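Robot Learning Lab, Unit 4: Gathering demonstrations
Notes for students, prepared by Zinash Gebretsadik

Last week we spoke about the policy network. In this unit we speak about what the network eats, which are the demonstrations. Please read these notes before you open the Berhe simulator.

One demonstration is one full try of one task, from the reset until you press the save key. For every time step the simulator writes the camera view, the joint positions and the command that you gave. The instruction in words is saved one time, at the start. Each group must collect 300 demonstrations in the kitchen set, and 15 of them you keep apart for checking. Do not train on these 15.

The positions of objects are drawn again at each reset. Sometimes a piece of food starts in the sink, sometimes on the counter. You should accept the start that you receive. If a group resets until it gets an easy start, the data will cover only the easy starts, and the policy will be weak in all the others.
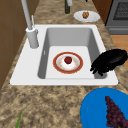
Figure 4.1. Simulated kitchen: gripper over the right side of the sink, red fruit on a plate in the basin.

Starts of this type need patience. The basin has walls, so the fingers must come down at a good angle, and a contact with the rim can spoil the try. Move slowly near the plate, but do not stop completely for a long time. Long pauses teach the policy to pause also.

What to do with failed tries? Jamshid Kordestani and I do not fully agree here. He prefers to delete them. I ask you to keep them in a separate folder with the label "fail", and we will use them in Unit 6. A try where you miss the first grasp and then correct it is a success, and it goes in the main folder.

Before you upload:
Check that no file is longer than 1000 steps.
Write the instruction in the same form each time, with small letters and no period.
Replay the first and the last file of each session.

Reading for next time: the Dillwood notes, section on action noise. The upload folder closes at the end of October.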